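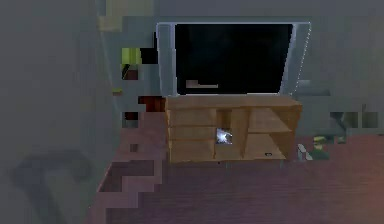
The Enddale night train left at 6 minutes past the hour, and my aunt had us on the platform so early that the pigeons got used to us. I was nine. I had a cheese sandwich, a new flashlight and a promise that if I stayed awake I would see the Clovley lights.

Oh, I wanted those lights! Everybody in my class had a cousin or a neighbor who had seen them. They came up over the marsh in September, green or gold or a kind of milky blue, depending on who was telling it, and they kept pace with the train for as long as it took to cross the long bridge. One girl said they hummed. I had been practicing staying awake for a week and was worn out from it.

We had a compartment to ourselves until Zarkard, where a very large man got on with a very small trumpet case. He put the case on the seat beside him, not up on the rack, and patted it once, and then he asked if we minded the window open. We didn't. The air smelled like mud and mint and coal smoke, and to this day if I get all three together (it has happened twice) I am nine again and my socks are too big.

"Are you going over for the lights?" I asked him.

He said he had crossed that bridge 31 times and never seen so much as a match being struck.

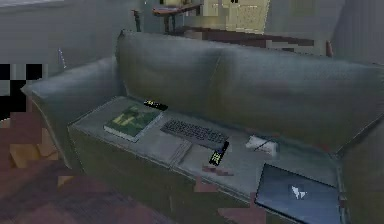

My aunt said that was because he sat on the wrong side, and that anybody who wanted to see the marsh had to sit with their back to the engine and their left ear to the glass. She said it so firmly that he got up and changed seats, trumpet and all, and the whole compartment tipped a little, or felt as if it did.

So there we were, three left ears against one cold window. The wheels made their double knock. The conductor came by, looked in, and decided he had already seen our tickets. The last houses went past with their lamps lit, then a barn, then a fence with no field behind it, and then the sound under us changed and went hollow and wide – the bridge!

I held my breath until my eyes watered. Reeds, black water, a post with a bird on it. More reeds. I turned my flashlight off so it wouldn't put them off, and then I worried that it might have been friendlier to leave it on.

"There," said the man.

I looked where he was looking and saw something very low and very small, the yellow of a pear. It went along beside us, dipping when the bank dipped. Then there was a second, and a third a good way back, hurrying.
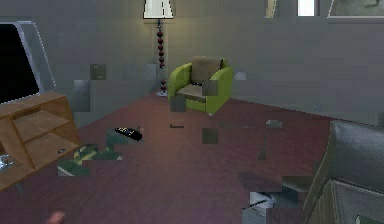

None of us said a word. The man opened his case without taking his eyes off the glass, and he played one note out the window, soft as anything, and I swear on every train I have ever ridden that the hurrying one stopped and hopped.

He played it again. My aunt had hold of my sleeve. The third light caught up with the other two, and they bunched together under the window, so close that I could see the reeds shining on both sides of them, and then the knock of the wheels came back solid and we were over, with nothing outside but a wet road and the sign for Clovley.

The man got off there. He had been going on to the coast, he'd told us so, he had a ticket for it and a room waiting. He stood on the platform with his collar up and asked the porter when the next train went back across.

"Not for 20 minutes," said the porter.

"Wonderful," said the man, and he sat down on a mailbag to wait, on the left-hand end, facing the marsh.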